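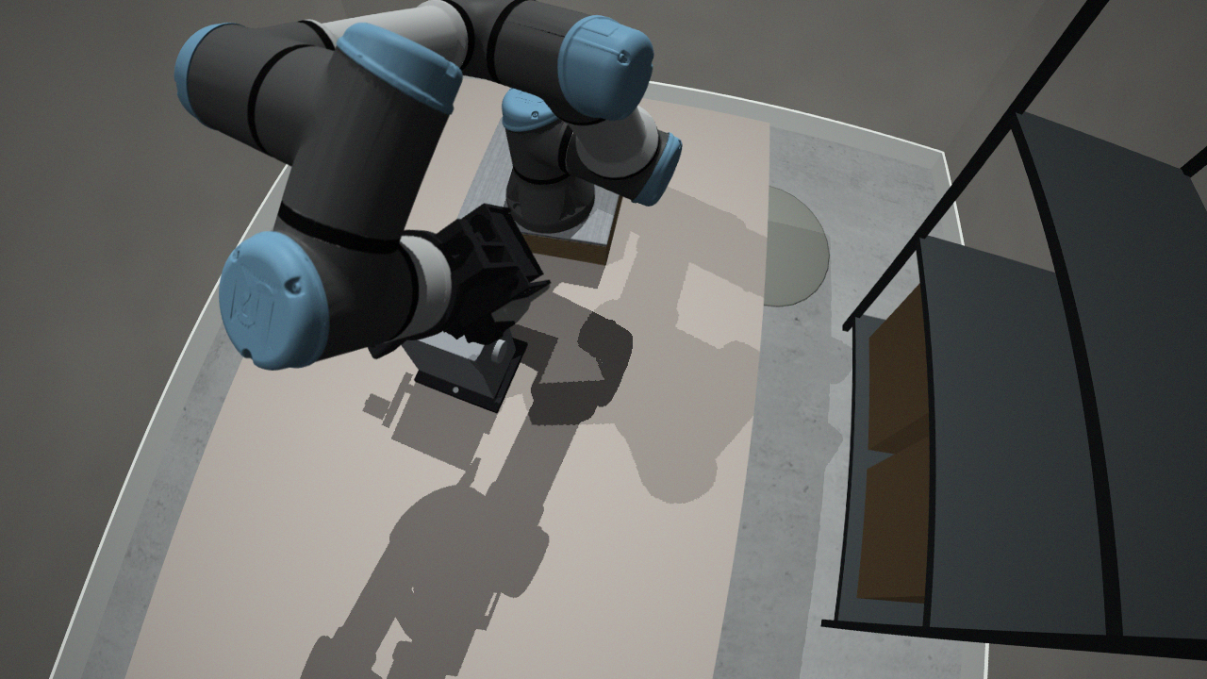
Fig. 1. Arm over a work table.

Warehouse Operations, Unit 10: Reorder Points
Handout revised 2020-08-21

A reorder point is the stock level at which you place the next order. Set it too low and you run out. Set it too high and cash sits on the shelf.

The basic formula is daily use times lead time, plus safety stock. Take the Fandon depot from the last unit. It ships 105 cartons a day and its supplier needs 2 days. That gives 210 cartons before any safety stock is added.
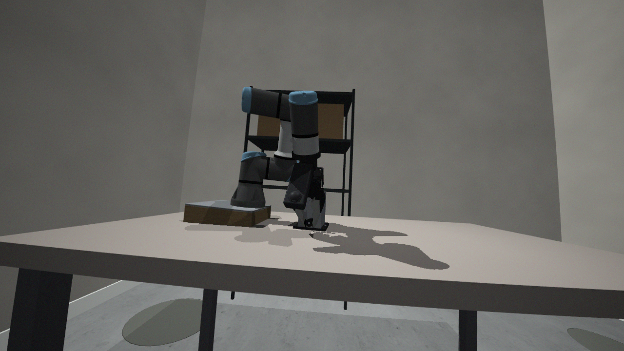
Page 367

Safety stock covers the days when demand jumps or the truck is late. Start from your own records - the longest lead time in the past year is a good first check. The Tullari depot used its June figures alone and set the level too low for the fall.

Count the lead time from the moment the order is approved. Many students start at the moment the supplier confirms, and their answers come out short.

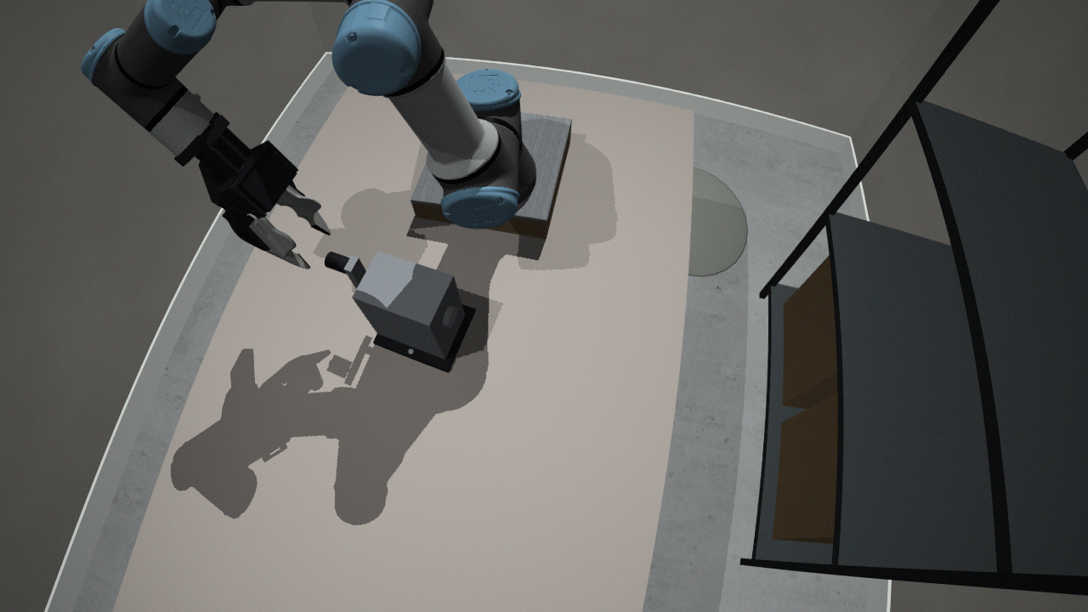
INVENTORY CONTROL

Fixed-period review works differently. Stock is checked on set days and the order size changes each time. Dallthorpe uses this for low-cost items such as tape and labels, where a small surplus does little harm.
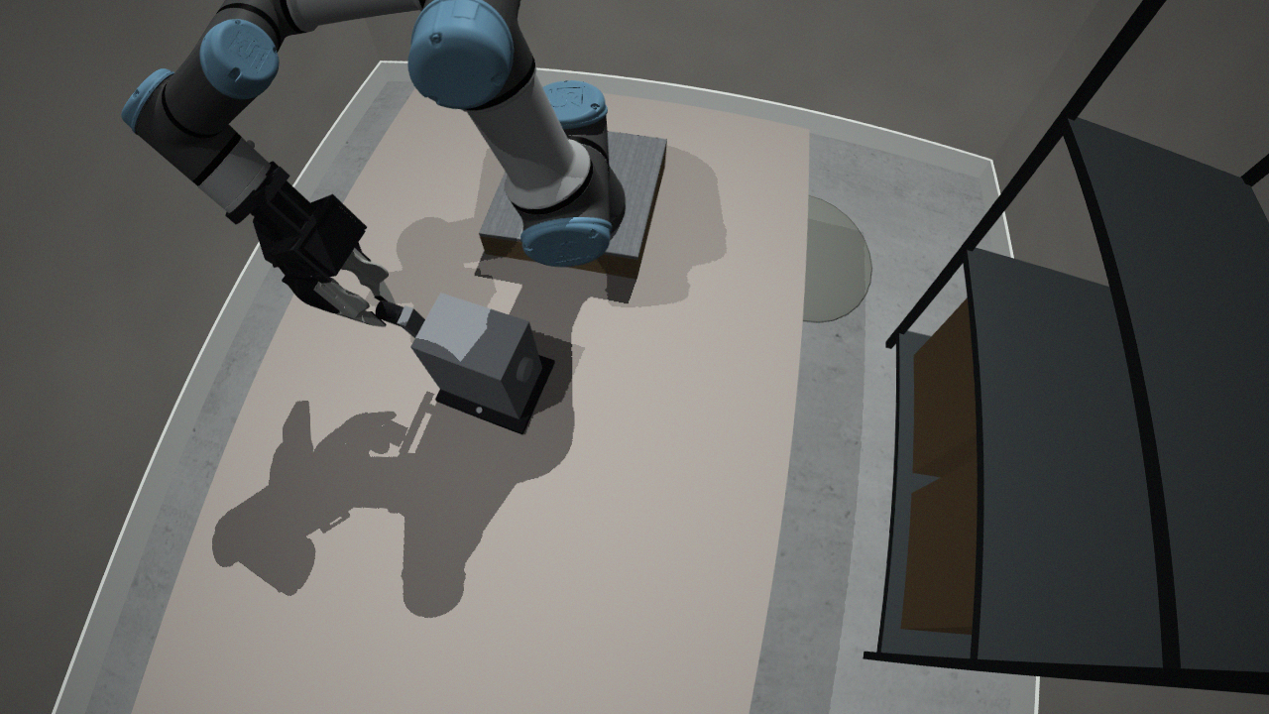
Does a shorter lead time change the reorder point?
It lowers it, as long as daily use and safety stock stay the same.

Read the Sundaram case before the next class and bring your worked figures for both methods.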